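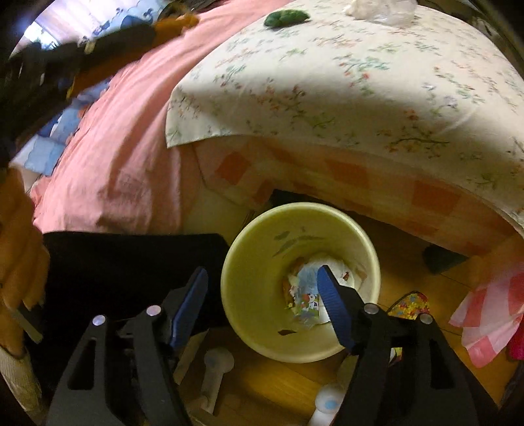 Según Noémie Chan, el dormitorio habría que empezarlo por la cama y dejar la papelera para el final, porque al estirar la ropa siempre aparece algo más que tirar. Lo apunto tal como lo dijo. Mi orden era el contrario: basura primero, textiles después. De momento mantengo el mío en la hoja y pongo el suyo al lado como variante B.

Cuaderno de taller, octubre, 9:40

Tarea: recogida de dormitorio y mesa redonda. Estancia pequeña, suelo de madera, luz de ventana.

Papelera. Redonda, color crema, más estrecha abajo que arriba, con hojas en tono gris verdoso muy apagadas en la pared exterior. Dentro hay papel o envoltorio impreso, arrugado. Por el momento cuenta como residuo mezclado. Baptiste Roussel pide separar envoltorio y papel; para eso harían falta dos recipientes y junto a la cama no veo dónde poner el segundo sin estorbar el paso.

Cama. La colcha crema de ramitos cuelga por el lado y deja ver el estampado de cuadros de debajo, en naranja pálido y crema. La manta rosa está amontonada en pliegues. Sobre la cama hay una bolsa de plástico transparente y una cosa verde arrugada que en la lista dejo como «objeto verde, por identificar» hasta mirarla de cerca. Orden propuesto:
- retirar lo que esté suelto encima
- doblar la manta rosa en cuatro y dejarla a los pies
- estirar la colcha desde la cabecera
- comprobar que el dobladillo quede igual por los dos lados

Lo último lo añadió Kendra Simard en la hoja anterior y conviene no perderlo. La bolsa transparente: preguntar si se guarda o se tira. En la hoja de Tralano las bolsas se guardaban dobladas en el cajón. Aquí no hay criterio escrito.
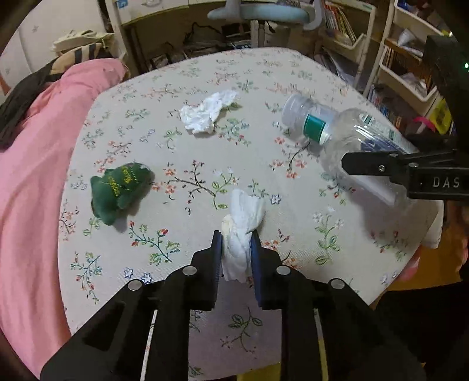
Equipo de Tareas Domésticas – Taller Fotberg

10:55. Mesa redonda con mantel crema de flores. Pañuelos de papel blancos arrugados, una botella de agua de plástico tumbada y un peluche pequeño verde oscuro con bordado amarillo.

Los pañuelos van a la basura sin más discusión. Se aplastan enseguida al cogerlos, mejor por la parte más abultada. El de bordes irregulares está bastante plano; a ese le he puesto «coger por un pliegue».

La botella tiene el tapón transparente. Pendiente decidir si va de pie en la mesa o al reciclaje. Chantal Turcotte prefiere que todo lo que tenga tapón se quede en la mesa salvo indicación contraria. De acuerdo, pero entonces hay que escribirlo en la ficha, que ahora solo dice «recoger».

El peluche no se tira. Su sitio sería la cama, apoyado en la almohada una vez estirada la colcha, así que la mesa debería cerrarse después del dormitorio. Con el orden de Noémie encaja mejor que con el mío.

El mantel se queda puesto. Sacudirlo al terminar y alisarlo hacia los bordes.

Registro: la ficha de hoy es la 131. El inventario general de objetos va por casi 3.225 entradas y sigue teniendo papelera y cubo como sinónimos. Jaxon Zacharias iba a separarlos; preguntarle.

Pendiente:
- ficha de la botella
- criterio para bolsas transparentes
- identificar el objeto verde de la cama
- pasar a limpio la variante B y enviársela a Noémie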